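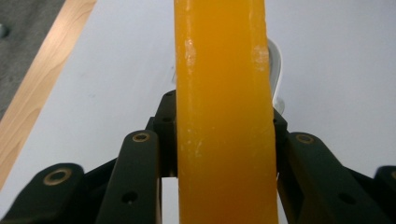

Scuffed orange play food, and what to keep it in?

Mahsa Bakhtiari

Hello all, I'm hoping someone who has been through this can help. I look after the toy shelf for our playgroup in Dindthorpe, and over the years we've been given all sorts of play food, most of it second-hand and some of it a bit tired. Most of the bits come up nicely with washing-up liquid and a soft cloth, but the orange ones are driving me mad. They have whitish scuffs and little scratches that simply won't shift. I've been at them with warm water twice and an old toothbrush once, and I have a nasty feeling the toothbrush made it worse!

I don't want to use anything strong, as the little ones put everything in their mouths (my own grandson included, and he's old enough to know better).
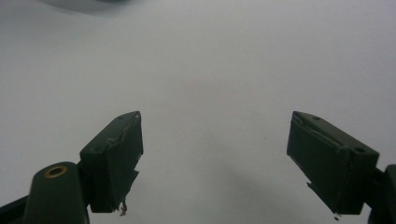

The other thing is where to put it all once it's clean. At the moment everything goes into one big tub, so it all knocks together and gets marked again, and at tidy-up time the children just tip the lot in. I'd like a few small things they can serve from and put away in, so the tidying is part of the game. So far I've been trying a small white bowl, which is lovely for one chunky piece – the orange one with the ridges pokes up over the rim, so a small hand can get hold of it – but hopeless for more than that. We play at a low table with a wooden edge, and I'd like to leave most of the top clear for them. 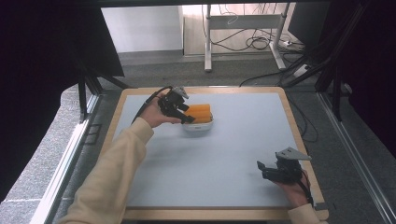

Toys and playrooms > Cleaning and storage

Mahtab Sadeghi

Oh, I do sympathise, I had 40 of these things to sort through last August and I was seeing orange in my sleep. With the pale marks, first find out whether they're on the surface or in it. Run a fingernail across very gently. If it feels smooth, try a drop of sunflower oil on a soft cloth, rub it in small circles, then wash it off properly with soapy water and dry it. If your nail catches, it's a scratch and I'd leave it alone. Please put the toothbrush away, and don't be tempted by scouring cream, which took the shine clean off one of mine.

For putting things away, do keep the bowl, but look at little plastic baskets as well.
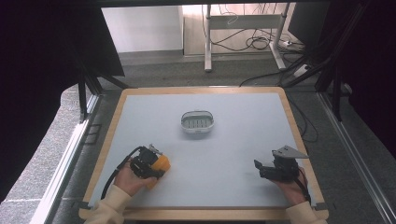
A small oval one in white with slots in the base is my favourite sort, more or less the shape of a soap dish, and in fact a soap dish would do just as well. You can rinse the pieces and leave them to drain in it, then it goes straight on the table for the game. I'd have 3 or so and let the children choose what goes in which.

carneck_nan

just use the dishwasher, never had a problem

Mahtab Sadeghi

I'd be careful with that one, carneck_nan! Some of the softer plastics go out of shape in the heat, so I'd test a piece you don't mind losing first, on the top rack and the coolest wash you've got.

Mahsa Bakhtiari

Thank you both. I'll try the oil on Wednesday before the group arrives, and I've got a spare soap dish under the bathroom sink that I'd forgotten all about.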